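The fault at Trodard first showed up as a number. Of 1,000 wiping runs recorded with the hand-held grippers, 943 passed the import check. The rest were rejected for the same cause: the logged finger opening had drifted away from the true one.

"We assumed a bad file transfer," the test lead says. "The files were fine. The zero point had moved."

The task is simple. An operator grips a blue cloth and wipes a flat black object on a white table.

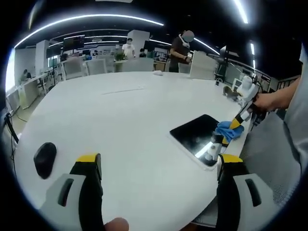
"Wiping loads the fingers sideways, and picking things up mostly doesn't," she says. "The encoder clamp on the Grikness unit was rated for the second case. Under side load it slipped a little on each stroke, and the software had no limit on how far zero could wander before it complained."

The safety matter came later. A policy trained on an early batch was run on the Clonari arm in November. The arm closed harder than commanded and tripped its force limit. There was no injury, and the cell was locked out until Friday.

"The stop worked. I would still class it as a failure, as the stop was the only layer that caught it."

The clamp now has a second screw, and zero is checked every 90 strokes. Drift beyond the limit ends the run – the operator can't override it.
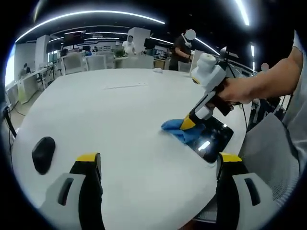 Fikre
Staff writer, automation and safety

Her team plans 2,000 new runs with the changed clamp. The early batch has been pulled from training and kept for fault analysis. She has asked for a load test on the cable exit as well, and that work has no start date.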